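Rear rack compatibility on a disc brake frame with 2 mounting heights

Asked in Racks, Bags and Carriers - 4 votes

I have a Flotdale commuter with rear disc brakes and want to fit a Gritedwood rack for grocery runs. The caliper sits on the seatstay, directly where the left rack leg needs to go. The dropout has two threaded eyelets, one above the other. The upper eyelet puts the leg against the caliper body. The lower eyelet clears it, but the rack then tilts backward and the upper stays no longer reach the frame. Is it safe to use a spacer on the upper eyelet, and how thick can it be? Typical load is fruit, bread and a few cans in two side bags.

Answer 1 - accepted

Use the lower eyelet and buy longer upper stays. A spacer moves the load away from the frame and puts a bending force on the bolt. M5 bolts in rack eyelets usually fail this way, flush with the frame, and the broken end then has to be drilled out.

If you must use a spacer, keep it under 10 mm, use a solid metal one and not a stack of washers, and fit a longer bolt so that the full depth of the eyelet thread is used. Check that the bolt does not stick out on the inside and touch the chain or the smallest cog.

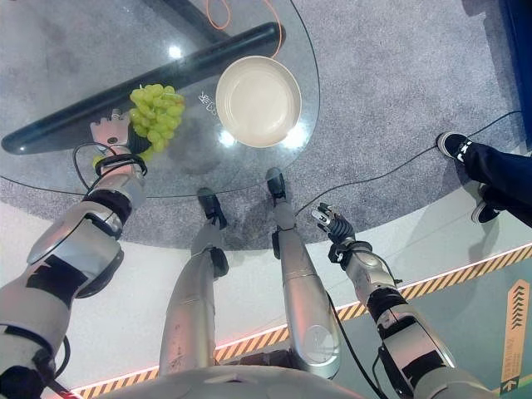 Grapes held above a glass table, and a bowl on it.

For soft produce, put the heavy items at the bottom of the bag and fruit on top. Split the weight evenly left and right. A rack that leans back more than a few degrees will also let bags slide toward the rear, so level it before the final tightening.

Recheck all bolts after the first 64 miles. Medium strength threadlocker is enough.

Answer 2

I have a Drusatari disc rack on a similar frame. The legs are bent outward at the bottom and no spacer is needed. 2,658 miles so far, one loose bolt in October. It is wider than a normal rack - check that your bag hooks still fit the rails.

Answer 3

Frerichs sells a seatpost clamp with eyelets if the stays don't reach. Not for carbon posts. Don't know about the caliper.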